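Search tips Go

Marble floors: routine care and small repairs
March 26, 2018 | by Lăcrămioara Tănase
2 comments | 300 shares

Marble is calcium carbonate. Acid etches it, grit scratches it, and vinegar should stay in the kitchen. Dust mop daily in entryways, then damp mop with a pH-neutral cleaner and change the water when it turns gray.
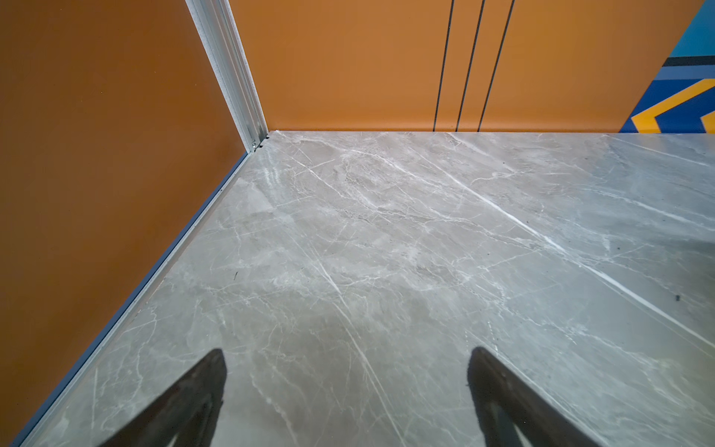
Stanciu writes that a string mop left streaks on a honed floor and a flat microfiber pad did not. I agree – string mops hold too much water.

Grit collects in corners and along the base of painted walls. Use a soft brush by hand there. A vacuum with a beater bar will mark the polish.

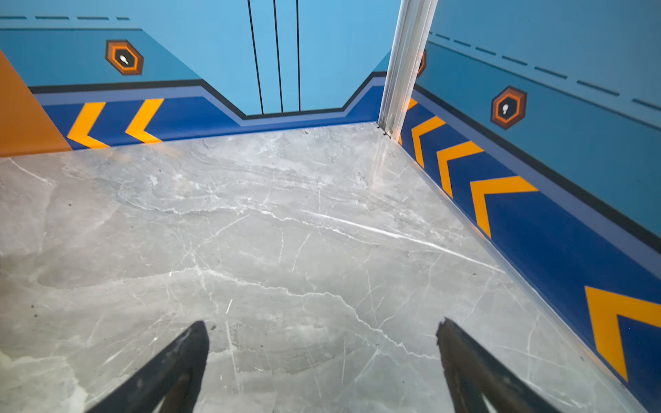
For light scuffs, rub with a damp white pad. Colored pads are more abrasive. Dull rings left by juice or wine are etching and need polishing powder, worked wet.

Keep hand tools off the stone. A dropped screwdriver can chip it, so set them in a plastic tray.

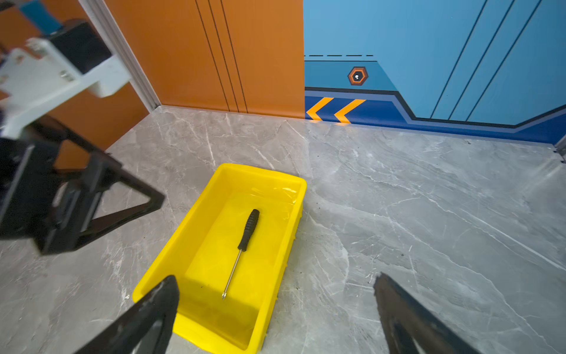
How often should marble be sealed?
Test with a spoonful of water. If the stone darkens within ten minutes, reseal.

Apply sealer thinly and wipe off the excess before it dries.
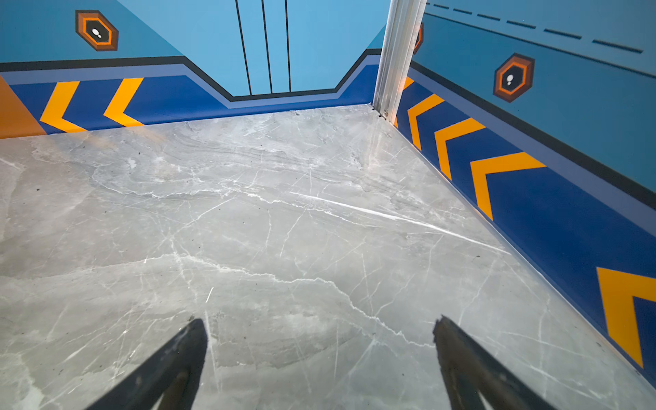

Keep foot traffic off overnight. Felt pads under chair legs should be checked every April and replaced when flat.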